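Tradatska Tenants' Group Questions "Furnished" Label on Sutherland Rentals

SUTHERLAND, April — The Tradatska Tenants' Group today asked landlords to explain what renters get for the furnished premium, after comparing 30 listings in the Sutherland district.

The group found that furnished units cost up to $300 a month more than bare ones in the same buildings. Over an 18-month lease, that adds up to far more than the $2,000 one landlord listed as the full value of the contents.

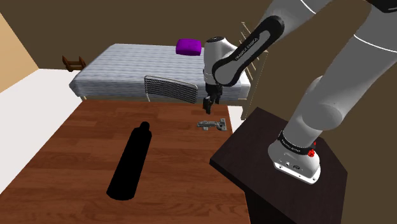 "We keep hearing that the premium covers convenience," said Aroha Hapeta, who led the review. "Fine. Show us the inventory. Most of these leases don't have one."

Remamine, which manages 18 of the units, says its prices reflect "lifestyle readiness." The group asked what that means and has yet to get an answer it can use. 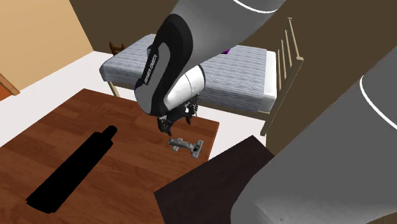
Leases are often vague on the basics. One promised "bedroom furnishings as shown" and left it there. A reddish-brown wooden table in a bedroom would meet that wording, and so might almost anything else with legs. Fletcher Katene, who reads leases for the group, wants each item named, with its condition and a replacement price.

Remamine has promised a review. The group will believe it when it sees a date.

Contact: Brodie Kerslake, Tradatska Tenants' Group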